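The Hours Are the Easy Part

Most arguments about robots in offices are arguments about jobs. I have sat through plenty of them and I don't want to have another one here. I want to talk about something smaller, which is how a robot learns to put a sheet of paper on a clipboard, and what we pay for when we pay for that.

I run the teaching floor at Vusstead. We show robots how to do desk work: filing, sorting, clipping, moving pages from one holder to another. A person sits with a pair of controls and moves two arms through the task. Everything the arms do is recorded, and later a model is trained on the recordings. Our customer for the current work is Reisinger, and the project is called Lorutach. The contract asked for 1000 demonstrations of paper handling. It said nothing at all about who should give them or how well.

I think that is the wrong way to buy this work, and I think most of the people selling it know so.

Start with the count. A thousand demonstrations sounds like a lot of teaching. It can be very little. If one operator does the same move a thousand times with the clip in the same spot and the page at the same angle, the robot has seen one lesson. Turn the board a few degrees and it is lost. We have all seen a trained arm close its fingers on the place where the paper used to be.

Then there is the matter of what goes into the count. For the first month of Lorutach we delivered everything the customer would accept. In March I sat down with 336 of those recordings and watched every one from start to finish. It took me most of two weeks, and I don't recommend doing it after lunch. Nearly all of them ended with the paper where it belonged, so nearly all of them had been marked as good. But a great many got there badly. The operator would push the page along the board with the side of a finger until it caught on something. Or one arm would do the whole job while the other hung in the air. Some operators waited several seconds before each move because they were trying to judge depth on a flat screen, and the waiting was in the recording too. A model learns the waiting. It has no idea that the pause was a person squinting.

Paper is hard on everyone. A page has almost no thickness, it bends, it sticks to the page under it, and a pair of stiff fingers can't feel any of that. When you hold a stack and open a clip with your own hands you use your fingertips, both thumbs, and often the edge of the desk, and you don't look at what you're doing. Take away the touch and you have to plan each part. Which arm handles the clip? Where does the other one take hold of the stack? What do you do when only the top page comes along? A new operator finds answers to these in a hurry, and they are usually poor ones. A good operator has settled on answers and sticks with them, and that is most of the skill.

It can be taught. We now give new people 15 hours at the controls before anything they do is kept. They begin with stiff objects, go on to folders, and get to loose pages last. They watch other people's recordings and have to say where they would have stopped and started over. After that their work is kept, but each shift opens with 10 practice runs that are thrown away. I fought for those practice runs and I would fight for them again. The first few runs of a shift are bad in the same way the first few minutes of driving a strange car are bad.

All this costs money, and that's where the trouble comes in. Pukari, which bids against us for most of this work, charges by the recording. So do we, because customers compare prices by the recording. Under that kind of price, each practice run is a loss. An operator who stops halfway, decides the grip was wrong and begins again has made us nothing. The operator who shoves the page into place has made us a sale. I don't blame operators for noticing this. They noticed it before I did.

The usual answer is that volume takes care of it. Collect enough and the bad habits will wash out in training. I have heard this from people who know far more than I do about training models, and in some kinds of data they may be right. I don't think it holds here. Noise washes out when it points in all directions. Bad habits at the controls point the same way, because everyone who is tired or rushed takes the same shortcut. Collect more of it and the robot learns the shortcut better.

A fairer objection is that a robot needs to see mistakes, since it will make its own and has to recover from them. I agree with this one. Some of our most useful recordings have a page slipping and an operator calmly getting it back. But somebody has to label those as recoveries, and a slip that gets fixed with care is a different thing from a slip that gets shoved along. You can't tell them apart by checking where the page ended up. You have to watch.

So I would like customers to ask for three things they don't ask for now. Ask how long the operators practiced. Ask to see the recordings that were rejected, and be suspicious if there are none. And pay for the hour, with a person on your side who watches a sample and is allowed to send work back. You will get fewer recordings for your money. I would take them over the bigger pile, and I am the one who would be paid for the bigger pile.

Paper work at the two-arm station:
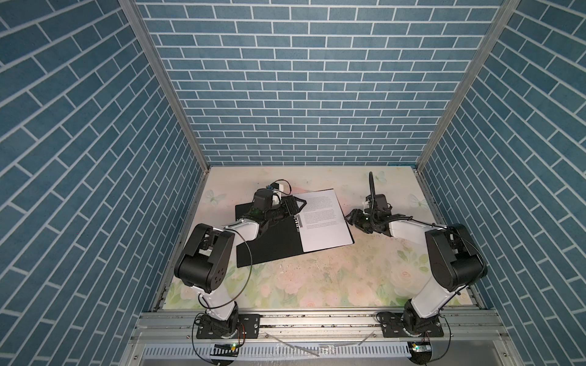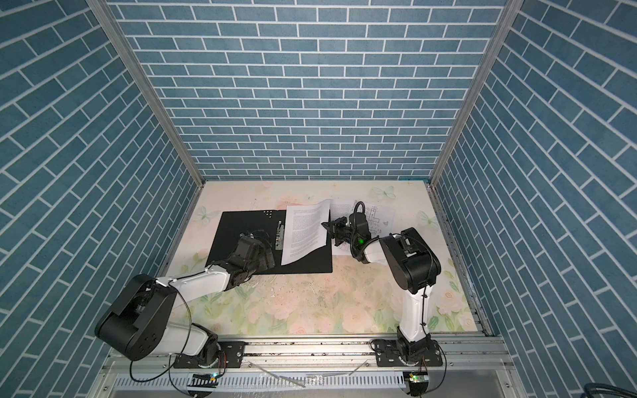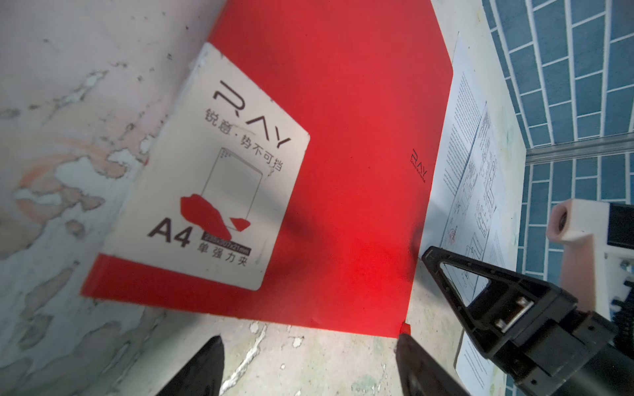

The author is head of operator training at Vusstead.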